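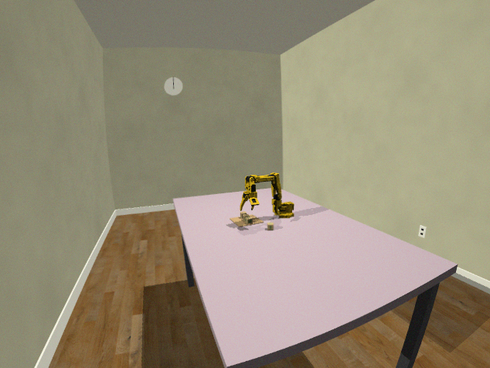

Skukum Coatings releases low-sheen mineral wall finish for commercial interiors

TRILTSTEAD, February 18, 2023 – Skukum Coatings today released Montes, a lime-modified silicate finish for interior plaster, masonry and primed gypsum board. The product is supplied in 4 L and 15 L pails and is available through the company's trade counters in Triltstead and Nultholm.

Montes is a single-component potassium silicate coating with a lime putty addition and less than five per cent organic binder by weight. It cures by reaction with the mineral substrate. The dried film has a gloss reading below 3 at 85 degrees and a slightly clouded colour, which varies with the suction of the wall and the direction of the brush.

"Most of the calls we get on mineral finishes are about lap marks," said Casimiro Aguirre, technical manager at Skukum Coatings. "We extended the open time to 30 minutes at 20 degrees Celsius, so a two-person crew can carry a wet edge across a full corridor wall. On a long wall with the light coming along it, you need all of that."

The finish was assessed on 11 test walls at the Nultholm depot between September and the end of January. Panels were prepared in lime plaster, cement render and gypsum board with a quartz primer. Adhesion, wet scrub resistance and colour drift were recorded at seven-day intervals. The complete test summary is listed as Technical Bulletin 1593 and can be requested from either counter.

Colour range

The standard card carries 24 colours, grouped as greys, earths and greens. The greens are tinted with chromium oxide and natural umber only. Muted olive and sage shades of this type read differently from one wall to the next, lighter and more yellow on one side of a room and greyer on another, and specifiers are advised to approve a brushed sample on each elevation before ordering. 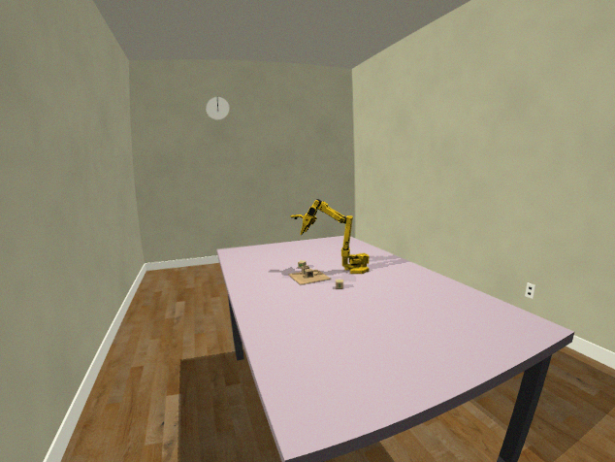
Application

Two coats are required, applied by block brush at eight square metres per litre per coat. Allow 12 hours between coats. The first coat may be thinned up to 10 per cent with the matching silicate dilution; water must not be used. Glass, glazed tile and anodized aluminum should be masked, as splashes will etch the surface.

Montes is not recommended over existing latex or alkyd paint unless the wall has been stripped or primed.

Training and supply

"We will run half-day sessions for contractors at both counters," said Shireen Gumede, distribution lead. "Places are limited to eight per session – bring your own brushes."

Orders are open now. Standard colours ship within three working days and custom tints within ten.

Media and technical enquiries: Skukum Coatings, Triltstead trade counter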